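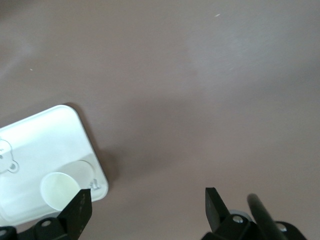 White tray and small cup at the gripper, our packing table

Anyone else had a robot arm put on their packing line? What happened to your hours?

I work at a small parts packer in Dernport. In May they set up an arm at one of our tables to load small cups into trays. Management says it's a trial and that it will "free us up for better work." There are 6 of us on the shift and I have yet to hear what the better work is. So far mine is standing near the thing and straightening trays when they sit crooked. The vendor, Movmont, says it will do 200 trays a shift. I'd like to hear from people who have been through this and aren't selling anything. Do I start looking now?

3 answers

Answer 1 (accepted)
We went through it at Brilari, different product but the same kind of job. Take the 200 with a lot of salt. Ask whether that number includes stops, and who clears them. At our place the sales figure came from a demo with fresh trays all facing the same way, and our trays never came out of the box like that.

Nobody got laid off in the first 12 months. What did happen is that two people quit and weren't replaced, and the rest of us picked up the tending on top of our regular tables. No raise, since tending wasn't a job title. I'd ask for three things in writing: what your title is while you watch it, whether its downtime counts against your rate, and whether open spots get filled after the trial. My supervisor got vague on the last one and that told me plenty. I wouldn't quit over a trial, but I'd get the resume in shape.

My wrists did feel better, I'll give it that. My feet got worse from standing in one spot.

Answer 2
robots have been coming for our jobs for 50 years, relax. learn to program it and you'll be the one they can't fire

Comment from the asker: I asked about training. They said the Llanos office handles the programming and we get a one-page sheet. Page is mostly about the stop button.

Answer 3
I do maintenance, so I see the other side. Small light parts in a shallow tray are harder than they look for a two-finger gripper. The tray gets nudged, the cup tips, somebody has to go fix it. Keep a notebook of every time you step in, with the time of day. Ours claimed to run unattended and my log had me over there 6 times before lunch. The vendor's report for that same morning showed one fault because it only logged the ones where the arm stopped itself.

Don't reach in while it's powered, even if it looks parked. If they want you clearing jams, they owe you a lockout procedure and the time to follow it. If that wrecks the numbers, let it.

Comment from the asker: Thanks, starting the notebook tomorrow. Is it OK to keep it on my phone, or will they make a thing of that?

Reply: Paper. Phones on the floor are the first thing they'll write you up for.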